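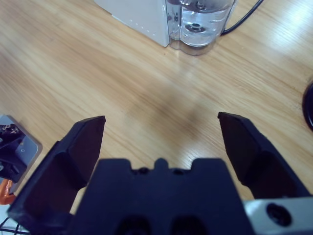
Cristóvão Coelho wants to know why I bother re-zeroing the gripper every morning when the Drondum manual says once a month is plenty. He left that under my last post, along with a pretty stern paragraph on wearing out the little motor for no reason. Fair question! The manual figures you close it on the same kind of part all day long. I don't. My arm spends its time on a wood table trying to grab small kitchen stuff, and small kitchen stuff is slippery and dumb-shaped and gets the fingers bumped a lot.

So, the routine. Power up, let it home, open all the way. On my unit full open reads 3586 counts on the encoder and full close reads 462. If the open number has drifted by more than 48 I back out the finger screws, seat both fingers again and snug them down evenly (left, right, left, right, same as lug nuts). Then I run it open and closed with nothing in it and listen. A healthy one hums. Mine clicked for most of December, and I blamed the gears, ordered a gear set from Harnener, waited forever, and then found a crumb of plastic sitting under the left finger. The gears are still in their bag.

I also wipe the finger faces with a damp cloth and let them dry before I close them on anything. Coffee dust is murder on grip.

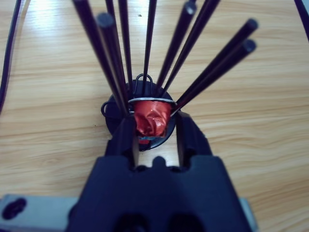
Nikolaidis

Foil capsules are what I use for the real check these days. The wrapping crumples when you squeeze too hard, so you get your answer right away — no force sensor needed. I bring the open fingers up close to the stand, stop, and look at the wrist camera before I let anything close. If the capsule isn't sitting between the fingers in that view, I fix the approach and leave the grip alone. I used to do it the other way around and chased my tail for weeks.

Force limit is at 400 in the Idlow software right now. Lower than that and things slide out on me, higher and the foil gets ugly. Your number will be different, so start low and creep up.

Next job is the wrist cable, which has been rubbing on the bracket. I've got some sleeve for it somewhere in the garage.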